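Filed under: Workshop Notes
Print this | E-mail this

Hello again from the bench! I promised last month I'd get to the cables, and then April got eaten by other things (mostly the gutters), so here we finally are. If you own a desktop tower and it has started sounding like a hair dryer, this one's for you. 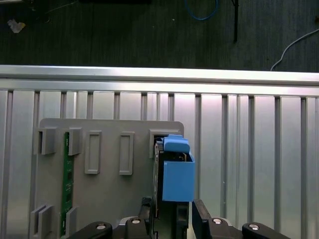
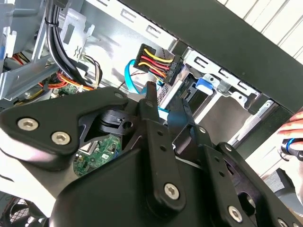
My own tower went over on its side on a Brokwood mat, screws in a jar lid, and I gave it a whole evening. I'm a slow worker and I like it that way. The power leads are what I'd ask you to look at first. Those yellow, red and black wires take a pretty hard bend where they go into the plug, and every time you shove a drive back in you lean on them a bit more. Hold the plug by its body when you pull it. Please don't yank the wires! I did that to a Zutska years ago and paid 70 dollars for the lesson.

SATA cables are easier. I like the bright blue ones, purely so I can find them again, and I leave a lazy loop in them and never zip-tie them tight. Lambros Koutsoukos wrote in after the last issue to say he labels both ends with masking tape, and I've stolen that one already. It took 2 minutes.

Then there's the drive cage. All those little slots fill up with gray fluff, and a soft paintbrush gets into them far better than canned air, which in my house just moves the fluff to the curtains. Brush first, vacuum held nearby, power cord out of the wall the whole time.

Next month I want to talk about fans, and whether the Vamgate ones are worth the extra money. If you have one, write and tell me how loud it is.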